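Bonjour Maxence,

Comme promis, voici où nous en sommes au mois d'août avec la ludothèque de Lirkinley. Je sais que tu dois faire remonter quelque chose à la fondation Drovance avant la rentrée, alors je t'écris un peu long et tu couperas ce qui ne sert pas (tu as l'habitude avec moi !).

## Le tri des jouets

C'est le gros morceau, et il est presque derrière nous. Tu te souviens de l'état de la réserve quand tu es passé : les sacs empilés jusqu'à la fenêtre, les puzzles mélangés, le carton de petites voitures qui s'ouvrait par le fond. Tout est sorti, tout a été regardé. Nous avons gardé ce qui peut vraiment être prêté aux familles, mis de côté ce qui se répare, et le reste est parti en déchetterie en deux voyages.

Les peluches ont demandé plus de temps que prévu. Je les lave par petites séries, programme doux, puis elles sèchent à plat sur le fil de la cour. Quand il pleut, elles passent au grenier et ça traîne trois jours. J'avais écrit dans le dossier que ce serait fini en juillet, j'étais optimiste. Il m'en reste une bonne caisse à faire.

Pour les jeux de société, même constat : compter les pions, chercher le dé qui manque, recoller une boîte... Une soirée y passe sans qu'on s'en rende compte. J'ai fini par acheter un lot de dés et de sabliers de remplacement, et on avance beaucoup mieux depuis.

## Les bacs et l'étiquetage

Les 40 bacs commandés chez Homodlow sont arrivés, avec une semaine de retard et deux couvercles fendus. Ils m'ont renvoyé les couvercles sans discuter. Chaque bac porte une étiquette avec un dessin et un mot, pour que les enfants qui ne lisent pas encore puissent ranger tout seuls. C'est Lacroix, l'imprimerie de la rue du marché, qui nous a fait les planches, sur un papier un peu brillant que je trouve très bien – on passe un coup d'éponge et ça tient.

Il y a 20 bacs déjà remplis et rangés sur les étagères. Les autres attendent que je me décide entre un classement par âge et un classement par type de jeu. J'ai commencé par âge, et puis j'ai vu une petite de quatre ans filer droit vers les constructions des grands, alors je ne sais plus trop. Si tu as un avis, je prends.

## L'argent

Sur la subvention de 1 000 €, les bacs et les étiquettes ont pris la plus grosse part, et les petites fournitures (fil, aiguilles, colle, lessive, dés) se montent à 99 €. J'ai toutes les factures dans la pochette bleue. Il me reste de quoi acheter un second tapis, mais je préfère attendre l'automne et voir combien de familles viennent le matin.

## Le coin tapis

Alors là, je suis contente ! Le tapis à grandes bandes courbes est posé, et il change complètement la pièce. Les petits s'y installent tout de suite, et les parents aussi, ce que je n'avais pas vu venir. J'y fais le tri à genoux, avec la boîte rose ouverte à côté de moi, et c'est franchement plus agréable que la table de la réserve.
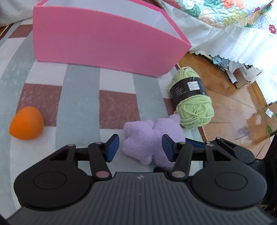

**Ludothèque de Lirkinley – Équipe petite enfance**

La peluche mauve fait partie du premier lot destiné au prêt. Elle est toute douce et je pense qu'elle ne restera pas longtemps sur l'étagère. La pelote vert pâle, elle, va dans le panier de l'atelier tricot : on veut proposer aux parents de faire des petites couvertures de poupée pendant que les enfants jouent. L'idée vient d'une grand-mère qui passe presque tous les matins, et j'ai déjà quatre inscrites sans avoir mis la moindre affiche.

Pour la balle orange, j'hésite encore entre le bac des tout-petits et celui de la motricité. Toutes les balles me posent ce problème, en fait. Il faudrait peut-être un bac rien que pour elles, avec un filet, et je vais regarder ce qui existe.

## Ce qui reste à faire

- finir de laver la dernière caisse de peluches
- choisir le classement et remplir les bacs qui restent
- fixer l'étagère du fond au mur (la perceuse est promise, j'attends la perceuse)
- recopier l'inventaire au propre dans le cahier de prêt
- préparer l'affiche de l'atelier tricot

Côté calendrier, je vise toujours une ouverture en septembre, le matin à 9 h 30. Peut-être juste deux matinées par semaine au début, le temps de prendre le rythme. Dis-moi si la fondation préfère recevoir le bilan financier avec ce point d'étape ou séparément, je peux te scanner les factures quand tu veux.

À bientôt, et passe prendre un café quand tu es dans le coin !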